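Gripper fingers on the Lokorix arm: how often do you swap them? 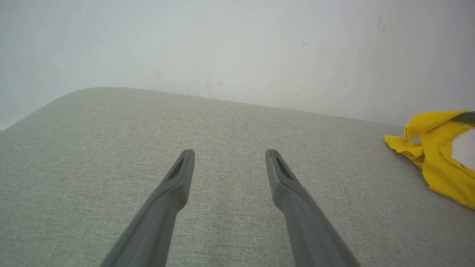 Emerson_M
What do you clean the fingers with between shifts?
A cloth barely damp with plain water, then a dry one. Solvent wipes turned our last set chalky and they started slipping on anything smooth.

gadenbench
Agree on the water. How many cycles are you on?

Emerson_M
2,340 on this pair. I rehome the gripper at the start of each day and check that both tips stop level. Ineke Verhoeven set the cell up in August and her sheet says to change fingers at 3,000, but I can't find where she got that.

tolly51
That's far too late for soft goods. We change at 1,500 whatever they look like. By then ours have play at the base and the wrist camera calibration is chasing it.

gadenbench
Play at the base is screws, not fingers. Nip them up weekly and you'll get double that.

tolly51
Tried it. Two of the inserts pulled out.

gadenbench
Then you're overtightening. Use a torque driver and stop when it clicks.

Ineke V
The 3,000 came from the old Fusora cell, which only picked boxes. I wouldn't hold you to it for cloth. Go by the opening width instead. Measure tip to tip fully open, and if it has moved more than 3 mm from the figure on the sheet, change both. Never just one, or the grip centre shifts and you have to redo the camera offset.

Emerson_M
Thanks, will measure tonight. Does the offset need redoing if I change both?

Ineke V
Check it, at least. Ours was fine after one swap and out after the next.

tolly51
I'd redo it every time. It takes ten minutes.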